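Moving an Old Laptop to a New Drive: Your Questions
By Eduardo Mendes in Laptops. Updated in April

Do I have to reinstall Windows when I swap the drive?
Nope! I cloned mine with Ginita, the free version, and it booted on the first try. My old drive had 161 GB on it and the copy ran all evening, so start it after dinner and go do something else.

Can the new drive be smaller than the old one?
Yes, as long as your files fit with some room to spare. Ginita shrinks the main partition for you (tick the "resize" box on the second screen — it's off by default, and I missed it).

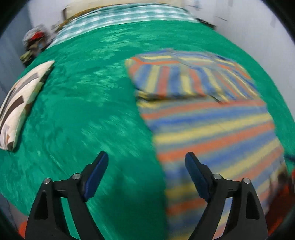
What if the laptop says "no boot device"?
Go into the BIOS and look at the boot order. On my Vinbridge the new drive was sitting dead last in the list. I moved it to the top, saved, and that was it.

Which cable did you use?
A plain USB to SATA adapter from Akyol. It's nine inches long and pretty stiff, but it works fine.

Should I wipe the old drive right away?
I'd wait a couple of weeks. I kept mine in a drawer and went back to it twice for stuff I thought I'd lost — both times it was a browser profile.

Contact Eduardo | © Jastivell | Back to top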